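Keeping the Porkstead Oral History Tapes: Project Report
07/06/2026
Print | E-mail
12 shares | 3 comments

Our project looked at how a small archive can save old interview tapes. The Porkstead collection has 130 cassettes recorded in the villages of Hulcombe and Prondcombe. Most run 30 minutes a side. Many labels have faded, and a few tapes have stuck pads.

We played each tape in full on a cleaned deck and saved it as an uncompressed file. Noise reduction was left off. Short summaries were typed while listening, and place names were checked against the parish map. The finished set came to 1240 pages of notes and transcripts, almost half of it farming talk.

Storage took longer to settle than we planned. We compared discs, online storage and hard drives, and chose two sets of drives kept in separate buildings.

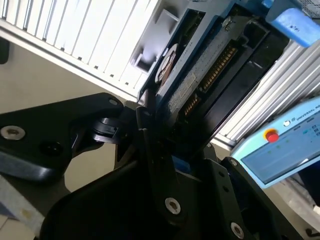
Each set gets a checksum test every December. Any file that fails is replaced from the other set. The cassettes stay in their boxes, upright, away from the radiator.

Dialect words were the weak point. We left gaps in 30 transcripts, and these still need a local listener.

Comments (3)

chaimongkol: Did you bake any of the sticky tapes?

report author: No, we only replaced the pads.

hedgerow_k: My aunt is on one of the Prondcombe tapes. Where can I hear it?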